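Julasum Matte Marking Tape, Black

Julasum is a matte black tape for marking out areas on tables, benches and shelves. Use it to outline a work area, show where a tray goes, or set up a spot for building and sorting games. The dull finish keeps glare down under ceiling lights, and the black stands out well on light wood.

The tape tears by hand, but scissors give a cleaner end. For a square, lay four strips and let them overlap at the corners. Trim the overlap with a craft knife only if you have a cutting mat to slide under it — the blade will mark a tabletop. Press each strip down from the middle outward with a cloth or the side of your thumb.

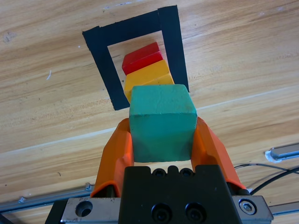
Black tape square on a wood tabletop, with red and yellow blocks inside. Blocks not included.

Wipe the surface with a damp cloth and let it dry fully before you start. Julasum holds best on sealed or varnished wood, laminate, glass and painted metal. We do not recommend it for waxed or oiled wood, bare plaster or wallpaper. On older finishes, test a short piece on the underside first and leave it for 24 hours.

To remove the tape, lift one end and pull back slowly at a low angle. Strips left down for months may leave a little adhesive behind. Warm soapy water takes off most of it.

Details
Color: black, matte
Roll length: 100 feet
Rolls per pack: 2
Adhesive: removable, for indoor use
Maker: Rovari

Storage
Keep unused rolls in the bag, flat and out of direct sun. A roll that has been stored cold should come up to room temperature before use.

Shipping and returns
Orders leave our Skekberg warehouse within 7 working days. Unopened packs can be returned for a refund, less postage. Opened rolls can be exchanged if the tape is faulty — keep the core, as the batch number is printed inside it.

Also from Rovari: Navickas floor tape, a wider tape for halls and workshops.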